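Public Counters Should Stay Open

March 11, 2024 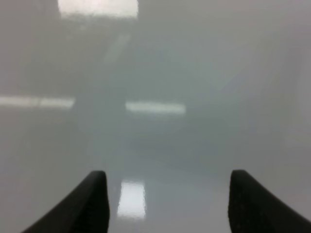

The town of Dalen closed its last staffed service counter in October. Residents who wish to renew a parking permit, dispute a water bill or register a change of address must now do so through an online account. The town has described the change as a modernization. It is the position of this office that the change was made too quickly, and that at least one counter should be reopened.

The case for closing was financial. Keeping the counter open cost the town the salaries of two clerks and the rent on a ground-floor room. Visits had fallen for several years, and the council was shown a chart to that effect. The chart was accurate. It left out what people came in for.

Most simple business had already moved online by the time of the vote. The visits that remained were the difficult ones. A widow needed her husband's name taken off an account that only he could open. A tenant had received a bill meant for the previous tenant. A man with two surnames found that the form accepted one. Such cases are few in any given week, and they take a long time. Measured by the number of visitors, a counter that handles them will always look idle.

Anjana Abeysekara, who worked at the Dalen counter for 12 years, told a public meeting in January that much of her day was spent reading letters aloud. Some of the people she helped could not see well. Others could read the words but did not know what the town wanted from them. The online account sends the same letters in the same language, and it has no one to ask.

Supporters of the closure point to the telephone line. A telephone line is useful, and this office does not wish to see it reduced. It cannot, however, look at a document. Callers are asked to scan their papers and send them in, which returns them to the problem they called about.

The neighboring town of Jillwood took a different course. It kept a single counter, open three mornings a week, inside the public library. Kaja Luik, the town clerk, reports that 730 cases were settled there in its first year, and that 60 of them had been open for longer than six months when the resident walked in. The library already had heat, light and a front door without steps. The town paid for a desk and for staff hours.

A similar plan would suit Dalen. The branch library has an unused reading room beside the entrance. Clerks could be assigned from the billing department in turn, which would also let them hear directly how their letters are received. The council has asked for a petition of 200 signatures before it will place the question on its agenda. Forms are available at the library desk and may be signed by any resident over 18, whether or not that resident holds an online account.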